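So I finally did the thing I've been threatening to do since March and signed up for a sewing class! It's in the back room of the fabric store on Pirker Street, eight weeks, and I'm the only one who showed up not knowing how to thread a needle (well, a machine needle, I can manage the other kind).

Our teacher is Darlene Melnyk and she has been making dance costumes forever. She says most people quit over elastic. I laughed, and then I spent a whole evening at home picking out stitches with a seam ripper and a bowl of popcorn.
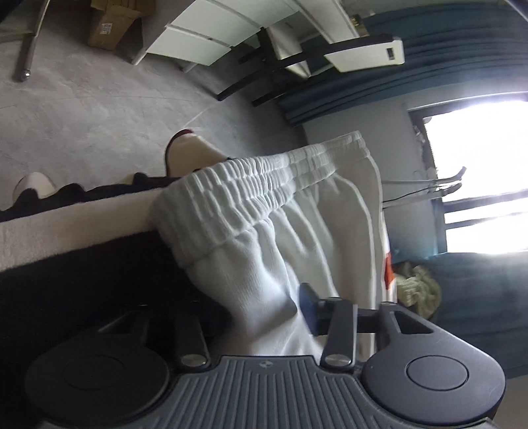

My mistake was stretching it too much at the start and then running out of stretch by the side seam. Dinesh, who sits next to me, marks his into quarters with pins first, and now I do too. It's slower but I swear a lot less.

Next up is a skirt with pockets, and I've already bought way too much green cotton for it. If anybody has a pocket pattern they love, please send it my way! I'd also take opinions on whether I need my own iron, or if the old one with the scratchy bottom will do for a while.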